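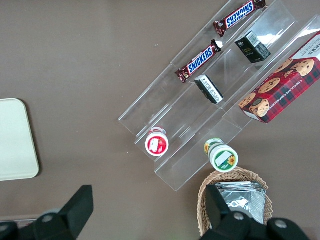

By the time Inna Derkach has her coat off, the arm at bench four has usually been at it for an hour. She says good morning to it anyway. She has said good morning to every bench in this building for 11 years, first as a packer, then as a line lead, and now under a title that she still can't say without a small laugh - "automation floor partner," if you please.

Sernum fills gift baskets and restocks the little snack displays you see beside hotel registers and in office break rooms. It is fiddly work and always has been. A candy bar is easy enough, but then comes a round tub with a lid, then a box of shortbread much bigger than anything near it, then a foil packet that slides and crinkles and never sits the same way twice. On a clear acrylic stand, with the light bouncing off every step, even a person has to look carefully at where the shelf ends.

The arms came to the Wevthorpe building in August, two at first. There are 26 people on the day shift, and most of them, Derkach will tell you, were scared stiff. She was too, a little. Her mother had lost a job at a cannery to a machine, and the family talked about it over supper for years afterward.

What happened at Wevthorpe has been slower and a good deal messier than that. The arms now do the long, dull runs, the orders of 1000 baskets that all look alike. The odd orders stay with the people, along with the ribbons and the handwritten cards, and somebody has to show the arms each new item before they can pick it. That somebody is often a packer of 20 years' standing with firm views on how you hold a box by its corners.

Nobody was let go, though three jobs that came open over the winter were never filled, and people noticed. The quiet bothers some of them as well. Bench four used to be where you heard about everyone's kids. Derkach has moved two of the hand-packing tables closer together for that very reason, and she is still arguing with the office about the radio.

Her wrists feel better, she says. She packed 483 baskets in one shift once, before the arms, and couldn't turn a doorknob that night. Her sister had to come over and let the dog out.

She doesn't miss that. She does miss being fast, and on slow afternoons she'll still take a tray over to the end table and pack a few by hand, with the arm going along steadily behind her.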